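Oltero Hartono home robot: I went to the open house so you don't have to guess

Posted in: Home Tech, Reviews
My rating: 3.5 out of 5 (for the demo, not the price, they haven't given out a price)

OK so a bunch of you asked me to write this one up after I mentioned it in the comments on the robot mop review. Oltero has been doing open houses in Kilismont for the Hartono, their two-armed home helper, and I signed up in September more or less on impulse. It was some 234 miles of driving each way for what ended up being 54 minutes with the robot. Would I do it again? Yeah, probably. I'd pack better snacks.

First thing I liked: it's held in a regular living area. I've been to a Plurkska demo where everything happened in a white booth with one shelf and one plastic apple, and you came out knowing how it handles one plastic apple. This place had a big TV-size black screen, a dark sofa, figurines, bottles lined up along the wall, all the stuff you'd have to dust around. The tables were those square folding ones with a marble pattern on top. I have almost the same kind in my garage and I can tell you they are not the steadiest things on earth, so I was very curious how a robot would do leaning over one.

There were 11 of us in my time slot, which is a lot of people trying to stand behind one robot. Get there early if you go! I got there ten minutes before and still spent the first task looking at a tall guy's jacket.

The person running it was Donnie Sutherland, who works on the arms. He didn't do a sales speech at all. He said hi, told us to stay behind the robot and off to the left, and started it on the bowl.

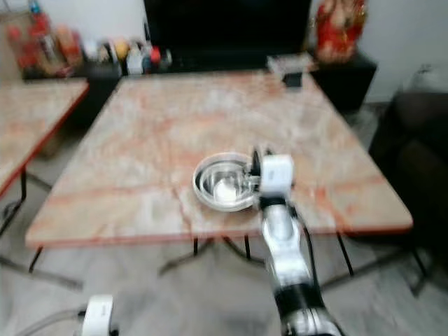

Bowl task: steel bowl on the marble-top table, right gripper up at the rim.

The bowl task is what they open with. The robot goes up to the table, reaches in with the right arm, takes the bowl by the rim, and moves it. I know, I know, moving a bowl. My nephew can do that. But shiny steel is supposed to be rough on these machines (Donnie said reflections throw off their idea of where the edge is) and you could see it being careful, with this little slow approach at the end. First try, it closed too early and nudged the bowl over a couple of inches. It backed off, thought about life for a while, went again and got it. Second run was clean. Third run was also clean but sloooow.

I asked if it always uses the right arm for that. Donnie said no, it picks whichever is closer, and he moved the bowl over to the other side to prove it. It used the left. Fair enough.

Noise: better than I expected. There's a whir when the arms move and a click when the fingers close. I could follow a conversation the entire time, and I'm a little deaf on one side. It's quieter than my dishwasher and way quieter than the mop from last month.

Speed: this is where I knock off a full point. Everything takes forever. When it moves from one spot to another it's fine, decent walking pace, but then it stops and lines itself up and you wait. And wait. One lady in our group had started a whole conversation about her kitchen remodel by the time it was ready to pick something up.

The part I was most interested in was the floor work, because if I'm ever going to own one of these, that's what I want it for. My back isn't what it was and I drop things constantly. 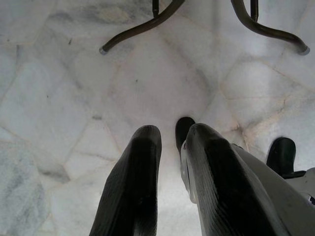
Reaching down low takes more planning than reaching across a table, according to Donnie, and furniture legs are the big headache. Curved ones especially. It has to keep the fingers clear of the metal and still get down to floor height, and there isn't much room for a chunky wrist under there. He had it do a few low reaches with nothing to grab, just to show the path, and I thought those were the nicest moves of the day. Very smooth. Then he put down a balled-up sock and it took two tries, and then a pen, and it never did get the pen. He let it try four times and called it. I appreciated that he didn't hustle us along to something else after the first miss, which is what the Plurkska people did.

I also asked about pale, shiny floors since half my house is tile. He said glare can be a problem and they're working on it. That was the whole answer. I'd have liked more there.

Then there's what they call the room pass, where it goes around and looks at each table before deciding what to do. They'd set up more than one table for it. 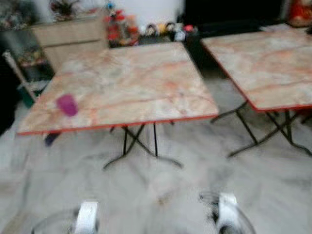 I'll give it this much, it didn't bump anything on the pass. Folding tables with those long feet sticking out are exactly what I trip over at every family get-together, and it gave them plenty of room. When somebody in our group slid a chair out partway through (on purpose, I'm pretty sure) it stopped, sat there a second, and took the long way. Nice!

What it didn't do was hurry up once it knew the room. I figured the second pass would be faster than the first and I couldn't tell any difference. Donnie said there's a software update coming for that. There's always a software update coming.

Stuff I didn't get to see, in case it matters to you: anything with water, anything with stairs, laundry, pets. I asked about dogs and got "not in this version." No one was allowed to drive it themselves either, which was a letdown after the email made it sound hands-on. And there was no brochure. I took notes on the back of my parking receipt.

Pros
Demo is in a normal furnished room
Quiet
Careful around table legs and chairs
They let you see it mess up

Cons
Slow, slow, slow
Pens (and I'd guess coins, didn't see it try)
Group too big for the space
No price, no date

If you live within an hour or so of Kilismont, go, it's free and Donnie answers everything you throw at him. If you'd be driving like I did, I'd wait until they're showing the next version. I've put my name down for that one and I'll post when I hear back. Somebody please remind me to bring a sock of my own.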